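球衣和运动服怎么洗、怎么晾、怎么收

适用衣物:篮球背心、足球衫、训练短裤等涤纶或涤纶混纺的运动服,带印字、印号的也包括在内。羊毛和纯棉的做法不同,本文只在最后提一句。

洗之前

运动服打完球脱下来,最要紧的是别闷着。塞在包里过一夜,汗味会渗进纤维,之后洗两三遍都去不干净。到家先把包打开,衣服拿出来摊在椅背、沙发或者任何通风的平面上,哪怕当天不洗也要摊开。 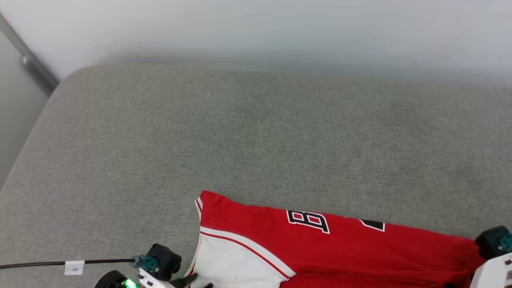
红色篮球球衣,平放在灰色布面软垫上

如果衣服还很湿,不要直接放在布面家具上,垫一条旧毛巾,或者先挂到浴室里滴一会儿。深色和大红色的新衣服尤其要注意,湿的时候容易把颜色染到浅色布料上。

接着看洗标。洗标一般缝在左侧下摆内侧,也有印在后领的。要看的是三项:最高水温、能不能烘干、能不能熨烫。洗标剪掉了或者磨没了,就按30度、不烘干、不熨烫处理。

新买的球衣第一次洗之前做一次掉色测试:用白布蘸温水和一点洗衣液,在下摆内侧按住半分钟,白布上有颜色就单独洗,头三次都单独洗。我手里有一件Polat的训练衫,洗到第五次水里还有红色,这种就一直别和白衣服放一起。

需要准备的东西

普通洗衣液,中性或者运动专用都行
白醋
小苏打
软毛刷,旧牙刷也可以
细网洗衣袋
宽肩衣架

不要用柔顺剂。柔顺剂会在涤纶表面留一层膜,汗排不出去,气味反而更容易留在里面。含氯漂白剂也不要用,白球衣用了会发黄。

第一步:处理局部污渍

先把污渍处理掉再下水,整件泡湿以后就不容易找了。

泥:等它干透,抖掉、刷掉,剩下的痕迹用洗衣液涂上,放十分钟再轻刷。湿泥不要搓,越搓越深。

草渍:白醋和水一比一,用布蘸着从外往里点按,停15分钟后冲掉。一次去不干净就重复一次。

血:只用冷水。热水会让血里的蛋白凝固,之后基本洗不掉。冷水冲到水变清,再涂洗衣液。

腋下和领口的汗渍:小苏打加少量水调成糊,抹上去放半小时,用软刷顺着布纹刷几下。网眼布别用力,容易起毛勾丝。

口香糖、胶布残胶:衣服装进塑料袋,放冷冻室一小时,变硬以后用指甲或者塑料片刮。印号上面如果粘了胶,刮的时候方向要和印号边缘平行,从边缘往里挑很容易把印号一起掀起来。

第二步:浸泡

盆里放凉水,每5升水加半杯白醋,把衣服翻到反面按进去,泡30分钟。气味重的可以泡到一小时,不建议过夜。有热压印号的球衣泡太久,胶层会变软,边角会翘。

泡完捞出来用清水过一遍,再放洗衣液。醋和漂白类产品不能混用,前面说过不用含氯漂白剂,这里再提醒一次。

第三步:机洗或手洗

机洗的顺序是这样的:

1. 拉链拉上,抽绳打个松结,魔术贴粘好。
2. 衣服翻到反面,印字的一面朝里。
3. 装进洗衣袋,一个袋子最多放两件。
4. 水温选30度,程序选轻柔或者运动服,脱水800转以下。
5. 洗衣液放平时的一半多一点。涤纶不怎么吸洗涤剂,放多了漂不干净。
6. 多加一次漂洗。

不要和牛仔裤、毛巾一起洗。牛仔裤的铆钉会刮印号,毛巾会掉毛,毛粘在网眼里很难弄出来。

手洗就在盆里反复按压,不要拧。水浑了就换,一般换三次。最后把衣服卷在干毛巾里压一压,把水吸掉一部分。

球队统一洗的时候,量大,可以分两缸。我们Dremthorpe业余队赛季里每周二洗一次,最多的一次有52件,都是Ferhat Keskin在管。他的办法是先按颜色分,再按有没有印号分,印号的用袋子,没印号的直接进机器。一缸装到滚筒三分之二就停,装满了洗不透,味道还在。

第四步:晾干

反面朝外,挂在阴凉通风的地方。直晒会让红色和深蓝色褪得很快,肩膀那一块最明显。

背心类用宽肩衣架,或者对折搭在横杆上。细铁丝衣架会在肩带上顶出两个包,干了以后不好恢复。横杆要擦干净,有锈的不要用。

冬天屋里晾,衣服之间留一拳的距离,开窗或者开风扇。2月份没有暖气的房间,涤纶球衣晚上7点挂上,第二天早上一般能干,混棉的还要再等半天。不要搭在暖气片上,印号贴着热的金属会粘。 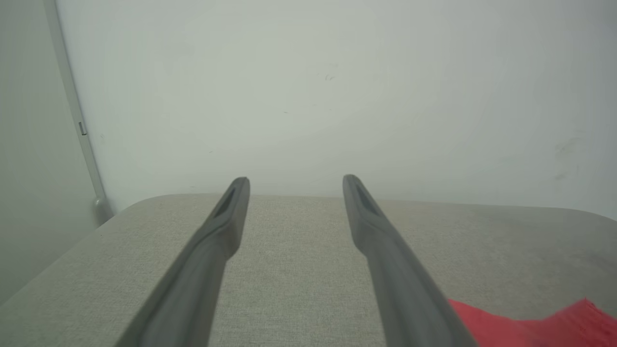
烘干机能不用就不用。非用不可的话选冷风或者最低温,时间不超过20分钟,拿出来还有一点潮是正常的,挂起来让它自己干完。

熨烫也是同样的道理。大多数球衣抖平以后挂着干就不皱,不需要熨。折痕实在明显,翻到反面,隔一块薄棉布,用最低档快速过一下,印号的位置跳过去。挂烫机离衣服要有一掌的距离。

第五步:折叠和收纳

经常穿的挂着就行。收起来不穿的要折,折法如下:

1. 正面朝下铺在平面上,用手从中间往两边抹平。
2. 印号的位置垫一张白纸或者烘焙纸,防止折起来以后两面粘在一起。
3. 左右两侧往中间折,折线避开号码。
4. 从下摆往上折一次,再折一次。
5. 翻过来,领口朝上放。

换季收纳一定要等完全干透。摸着干不算,领口和下摆的双层缝边干得最慢,捏一捏没有凉的感觉才可以。放进棉布袋或者带孔的收纳盒,不要用真空袋,印号被压久了会裂。号码多的话在袋子外面写上,74号和17号这种字形接近的,隔着布不好认。

常见问题

洗完还有味道怎么办?
重新泡一次醋水,时间延长到一小时,然后检查洗衣机。很多时候味道来自洗衣机的门封圈,用布蘸醋擦一圈,再空机跑一次高温程序。

印号翘边了能修吗?
小面积可以。翘起的地方擦干净,隔着烘焙纸用中低温熨斗压10秒,冷却以后再看,没粘住就再压一次。整块脱落的送到印衣店重新热压,Genell那边的小店一个号码收25块,当天能取。

球衣勾丝了怎么办?
不要剪。用针把线头从正面挑到反面,再顺着勾丝的方向轻轻拉几下布料。

多久洗一次?
出过汗就洗。只穿着热身十几分钟的,可以晾一晾再穿一次。

短裤里的松紧带变松了?
多半是水温高或者烘干造成的,恢复不了,只能换。有抽绳的先用抽绳凑合。

羊毛和纯棉的
羊毛打底衫用羊毛专用洗衣液,冷水手洗,平铺晾干。纯棉T恤按平常的办法洗,40度可以。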